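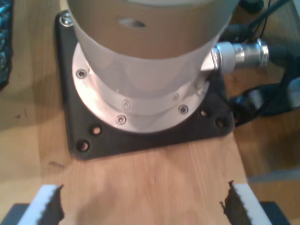
Can you bolt a robot arm straight to a wooden bench?

You can, as long as the top is thick and solid all the way through, and you put a proper plate between the arm and the wood and run the bolts right through to something stiff underneath.

I'd been meaning to write this up since October, when I did my first one and got it wrong in at least three ways, and then Tegan Treloar asked me to help with hers at Storkent (our shared workshop, for anyone who's landed here from a search) and I ended up explaining the whole thing out loud with a spanner in my hand. So you're getting the version with the mistakes already made.

My arm is a secondhand Ojeda with 2,666 hours on its counter. Most small arms with a round base go on in much the same way, so swap in your own bolt pattern as you go along.

Search the workshop notes Go

What you'll want on the bench before you start

A mounting plate with the right holes for your base
Cap screws for the base, and longer bolts with big washers for the wood
Hex keys, decent ones, and a torque wrench if you can borrow it
A drill, and ideally a stand for it
A spirit level and a square
Masking tape and a sharp pencil
Scrap wood for practice holes and for backing
Someone to hold the arm!

I really mean the last one. The arm isn't terribly heavy but it's awkward, it's all up at the top, and it wants to flop over the moment you've got both hands busy.

Pick the spot

Put the bare plate down first and leave it there for a day while you get on with other jobs. I know that sounds daft, but I moved mine twice. The first time it was too near the front and I kept leaning on it, and the second time the cable side was facing a wall. Whichever side the connector sticks out of needs a good hand's width free, plus room for the cable to bend. Those big round plugs don't like being asked to turn a corner straight away.

Think about reach as well. Swing the arm through its range in the software (I use Wunau, but anything that shows you the working envelope will do) and see what it can hit. Mine could reach the lamp. If you've got two arms working over one bench, do this with both of them loaded, and decide now how close you're happy to let them get to each other's bases. You'll be setting that as a limit later on and it's much nicer to choose it with a tape measure than after a bang.

Mark and drill

Square the plate up to the front edge of the bench, tape it down on all sides and mark through the corner holes. Then take the plate away and check your marks against each other, corner to corner both ways. If the diagonals don't match, the plate moved. Rub it out and do it again.

Plates like these often have far more holes than you need, so that they'll suit several arms and fixings. Put a bit of tape over the ones you aren't using before you mark anything. My first go had a perfectly drilled hole in completely the wrong place, and it's still there, filled with a bit of dowel and glaring at me.

Drill from the top with scrap clamped hard underneath, and go slowly near the end so you don't blow a great chunk out of the underside. Use the drill stand if you have one. A hole that leans even slightly will pull the plate sideways when you tighten up, and then you'll be chasing it for the rest of the afternoon.

Brush all the dust out. Run your palm over the wood where the plate's going to sit and sand off anything you can feel.

Plate down first, then the arm

Bolt the plate to the bench before the arm goes anywhere near it. Snug up all the corners by hand, check the level, then go round again in a cross pattern. If you need to shim, shim under the plate with thin metal. Cardboard squashes, and so does tape (ask me how I know).

Now the arm. Get your helper to stand it on the plate and turn it gently until the holes in the base ring line up. Start every screw with your fingers, two full turns each, before you put a key on any of them. If one won't start by hand, take it out and have a look, don't force it. Jarrah Baxter stripped a thread in ours by being strong and impatient, and tapping it out again cost us a whole Monday.

Once they're all in, tighten opposite sides in turn and finish with the torque wrench at whatever your manual says. Leave the little screws higher up on the joint housing alone! They hold the arm together and they're nothing to do with mounting it.

Put a paint-pen line across each screw head and on to the metal. Then you only have to glance at it next month to see if anything has crept.

Cables

Plug the main connector in with the power off at the wall, and push it home before you do up the collar. If the collar feels gritty, back it off and start over.

Leave a loop of slack behind the base. I'd say big enough to put your fist through. Tie the cable down to the bench after the loop, never before it, and keep the tie loose enough that the cable can still slide a bit. All the thin stuff (emergency stop, camera leads, whatever else you've collected) gets its own tie. I'm not a tidy person, and mine is still a bit of a nest back there, but nothing in the nest is under tension and I can live with that.

Next there's the network side, and my strong advice is to give the arm a switch of its own and keep it well away from the house or workshop wifi. Wireless was fine for me right up until it wasn't, and the arm stopped dead halfway through a move with a mug in its grip.
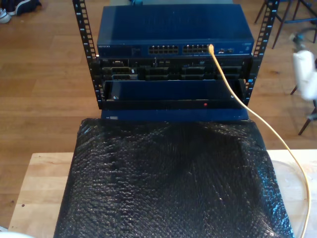 Use a cable in a loud colour for anything you might need to find in a hurry, and run it down the edge of the bench where no arm is going to sweep across it. Ours is almost six metres from end to end, much longer than it needs to be, but I can shift things about without buying another one. Give the controller a fixed address and write it on a bit of tape somewhere sensible. I called my control computer Dradis, so that's what I type when I want to know if it's awake:

ping dradis

If you get replies, carry on. If you don't, check the lights on the switch before you start fiddling with settings. Four times out of six it's a plug that hasn't clicked.

One more thing about bench space. If your computer or switch is on the same top as the arm, treat it as an obstacle and put it in the software as one. Draw the box bigger than the real thing, and include the cables hanging off the front.

First power-up

Clear the bench, tools included. Hand on the emergency stop, helper stood well back, speed right down at the lowest setting it'll let you have. Jog one joint at a time, base first, and put your free hand flat on the wood by the plate while it moves. You're feeling for a little knock when it changes direction. A knock means something's loose, and in my experience it's the bolts through the wood and hardly ever the ones in the base.

Bring the speed up in steps. If the whole bench starts to sway, the mounting's probably fine and the legs are your trouble. Marama Doolan braced hers with two lengths of angle across the back and it made more difference than anything she did up top.

Going round again

Wood moves. Check the bench bolts after the first week and then every month or so, and especially when the heating first comes on. Mine took nearly a quarter turn after its first cold spell and hasn't needed much since.

If you've got an odd bolt pattern, email me a sketch with the hole spacing on it and I'll tell you whether any of the plates on our shelf would fit. Dzintra Zariņš has the drawings for the older ones, so it may take me a few days to get back to you.

Contact the workshop | © Storkent | Back to top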